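Workshop notebook, January — gelcoat and oxidation on the Kiren

Started on the hull a bit after nine, heater going since seven and the shed still miserable. The starboard side is chalky all the way from the bow to the rub rail, the kind where you drag a finger along it and come away white. Port side is better (it sat facing the trees at Nekitz, so that figures).

Taped off a test patch near the transom and split it in half. Left half got the Cavwood cutting compound on a wool pad, right half got the Jelínek one-step that Silvia keeps raving about. Two passes each, slow speed, pad cleaned in between. The Cavwood half came up glossier but wow, does it sling! I had it on my glasses, on the trailer, in my coffee. The one-step is much tidier and smells nicer, but under the hand lamp I could still see haze in it. Maybe it wants a foam pad. Silvia says I'm leaning on the machine too hard, and she may have a point.

Sewwandi wet sanded a second patch further forward before compounding, 6 inches square, just to see. Looks terrific, like a new boat, but I don't love taking that much gelcoat off a hull this age. Let's keep sanding for the really bad spots under the name decal and leave the rest alone.

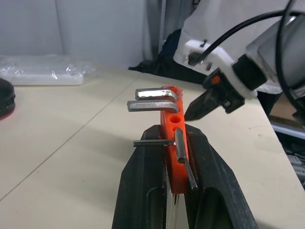

Hex keys in the orange holder, silver ones at the top.

Ordering: Viera found the marine wax on sale and if we get the total over 300 the shipping is free, so I've put a list by the phone. Add whatever you need before I call it in. So far it's wax, two gallons of the boat soap, wool pads, and more of the green tape (the blue stuff left glue on the stripe and I spent my whole lunch on it with mineral spirits). Please don't add more metal polish, we have a shelf of it.

Dagmar called about the cushions. She wants the mildew cleaner tried on the underside of one first — fair enough, I'll do the small one from the port locker. Dušan is asking when the boat goes back out and I told him not before the wax has gone on, and the wax isn't going on until the shed warms up.

Tomorrow: foam pad on the right half of the test patch, same product, same speed, less leaning. Wash the wool pads tonight or they'll set like rocks. Also the buffer cord has a nick near the plug, so use the other one till I've fixed it.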